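Jarkska: my kitchen recipe card collection, typed up

Hi! I'm Arnar Baldursdóttir, and this is the readme for Jarkska, a pile of 656 home recipes that I typed out of old cards, notebook pages and the backs of envelopes. It's all plain text plus one big spreadsheet.

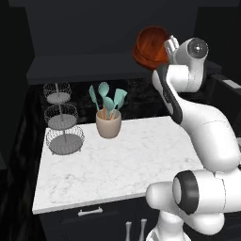 What's in the folder

recipes.csv is the main thing. One row per recipe, 14 columns, and I'll go through the odd ones further down.

ingredients.csv has every ingredient line split out on its own row. It's the messier of the two files and also the one people write to me about, so please read the notes on units first.

cards/ holds one text file per card, typed exactly as written, misspellings and all. If my aunt wrote "bakeing powder" then it says bakeing powder. The fixed spellings live in the csv.

notes.txt is me talking to myself. You can skip it, though there's a decent rant about molasses in there.

Where the recipes came from

Most of them are family cards, three generations' worth, kept in a tin that used to hold crackers. A second batch came from a neighbor who was moving and asked if I wanted her binder (yes! obviously!). The rest I picked up when word got around at work, and people started leaving photocopies on my chair.

Everyone who gave me cards said it was fine to share them. I took out last names and phone numbers, and I dropped a handful where the back of the card was really a letter. If you spot a recipe that's yours and you'd like it gone, tell me and it goes in the next version.

How I typed them

By hand, mostly on Sunday evenings. I tried scanning software for a while and it could not cope with my grandmother's sevens, which look like ones, or her ones, which look like nothing at all. So I typed the lot, and then read each one back against the card a second time. I started out with 778 cards. A lot of those were duplicates, or the same pancake recipe with one word different, and I kept the longest version of each.

If a word was impossible to read I put [?] and moved on. Please don't guess these in your own copy and send it back to me as a fix, unless you have a good reason for the guess. I've had cumin suggested for a spot that is quite clearly something beginning with an N.

Columns that need explaining

title: as written on the card. Eleanor's Bars is a real title and I have no more idea than you do.

yield_text: whatever the card said. "Enough" shows up a lot.

yield_number: my estimate in servings, blank if I couldn't come up with one.

oven_f: Fahrenheit. Cards that only said "slow" or "hot" are blank here, and the word is kept in oven_text.

source_group: family, neighbor or work.

stained: yes or no. I added this as a joke and it's now my favorite column, so it stays. The stained ones are the ones to cook.

Units, sorry in advance

A cup is a US cup unless the card is in grams. "Can" is whatever a can was when the card was written, and I haven't tried to convert it. "Butter the size of an egg" is left as is in the text and set to two ounces in ingredients.csv, with a 1 in the guessed column. There are quite a few guessed rows, so filter on that column if you need clean numbers.

Known problems

Rows for the pickles mix up jar sizes. I'm working on it.

Two cakes have no flour. I checked, and the cards don't have any flour either. One of them might be right.

Some accented letters get mangled if you open the csv by double-clicking it. Import it as UTF-8 and you'll be fine.

Versions

The first version was only the family cards. The second one added the binder and the work photocopies. The third, which you have, fixed the egg counts (I'd typed a 1 for a 7 in a sponge cake, and someone baked it, and I've apologized). Next one is planned for December, with the bread section sorted by type of yeast.

Using it

Cook from it, print it, count things in it, whatever you like. If you publish something, mention Jarkska by name and send me a link so I can show my mother. Corrections are very welcome, and it helps a ton if you include the title and the card file name.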